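Clamp day, April 2022

Up early with the best of intentions and then lost a good part of the morning to looking for my reading glasses, which were in my coat. After that I had coffee, and toast, and a second coffee that I didn't need, and by the time I sat down to anything useful the sun had come all the way over to the bookcase. I don't mind a slow start so much these days. I used to write cross little notes to myself in this diary about wasted mornings, and when I read them back now I mostly want to know what I had for breakfast.

Anyway, the clamp! I've been meaning to write about it ever since I brought it home from the sale at Bilstead, where it was lot 1391 and came in with a box of hinges and a brass tap that fits nothing I own. I had only wanted the hinges. But the clamp turned out to be the best thing in the box, a proper C-clamp with a fat rounded frame in black and a long silver screw, and a T-handle on the end that you can get your whole hand around. My old one lasted over 20 years and had a handle so short that I used to slip a bit of pipe over it and hope.

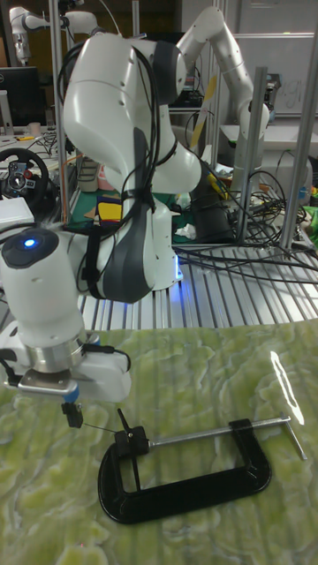

The Bilstead clamp, lying flat on the green marbled top.

I do love that green, by the way. It has pale yellowy veins wandering all through it, like the endpapers in an old account book, and anything plain you put down on it looks as though it has been laid out for a visitor. It shines, too, so you get a big white patch wherever the lights catch it, and I always find I've set my things down right next to the patch and then have to squint at them. A black clamp shows up beautifully on it. I have lost any number of small screws against it over the years, but never a clamp.

What I like about this sort of clamp is that there is so little to it. You have the frame, and the screw going through one end, and the swivel pad at the other end of the screw that sits against whatever you're holding. I spent longer than I'd care to admit this afternoon just running the screw in and out (it makes a soft sort of purr, which the old one never did) and thinking about all the things around the house that have been waiting to be glued. The list is long. There's the kitchen stool from Umholm, the picture frame with the loose corner, the drawer front in the spare room that I've been holding shut with a folded card since November.
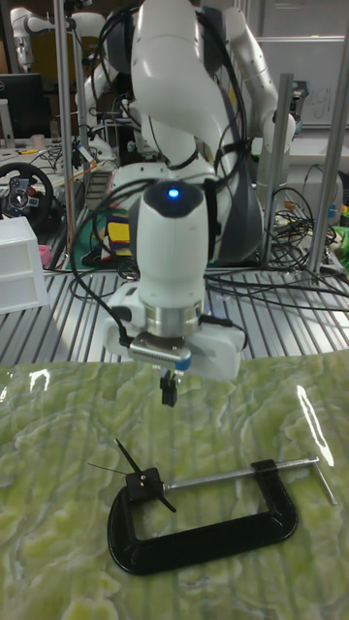

The stool

I started with the stool, as it's the one people sit on. It's a plain thing with a round seat, and I bought it in Umholm the summer I had the little flat over the bakery, when I owned a bed and a lamp and not much else. One of the rungs has been working its way out for ages. You'd push it in with your foot and it would be out again by supper.

I cleaned out the old glue with a kitchen knife and some warm water and a lot of muttering, and then read the whole label on the bottle of Wivmont, including the parts in very small print about cold garages. It wants 2 hours in the clamp and then a night left alone. I put scraps of cork on either side so as not to mark the legs, tightened it up until a tiny bead of glue came out along the joint, wiped that off, and then stood there feeling very pleased with myself. I had to make myself go away and do the ironing so that I wouldn't keep checking.

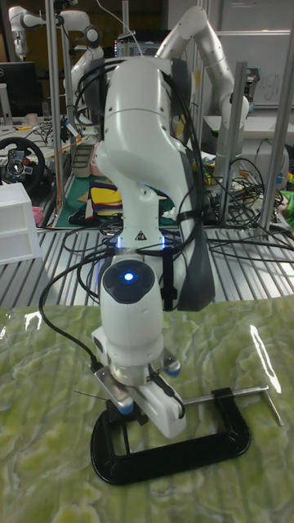
Later on

Soup for supper, the last of the leeks. I also wrote a card to the hardware shop on Bech Street to ask whether they still stock spare pads for clamps this size, because it would be sensible to have one put by. They probably don't. The shop has been shrinking toward the window for years, and last time I went in, half of the back wall was birdseed. But they're kind, and they always have a look in the drawers before they say no, and I'd sooner ask them than anybody.

I've been thinking about my old clamp too, and whether to keep it. The screw is bent and the pad fell off long ago, so it really isn't good for anything. 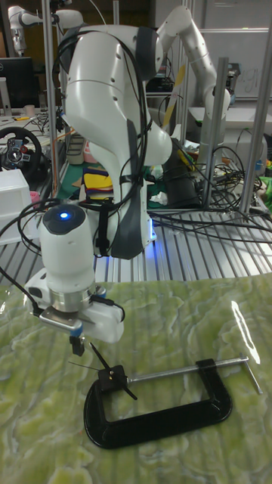
Still, I can't see myself putting it out with the scrap. It held the bookcase together while the shelves dried, and both halves of the blue bowl, and once the lid of a suitcase the night before a very early train. I think it can go on the nail by the back door and keep the twine company. The new one will need a nail of its own, a much stouter one, and I'll have to see if there's anything suitable in the tin.

The picture frame next, if the glass comes out without a fight. And I must remember to buy more cork, and leeks, and stamps.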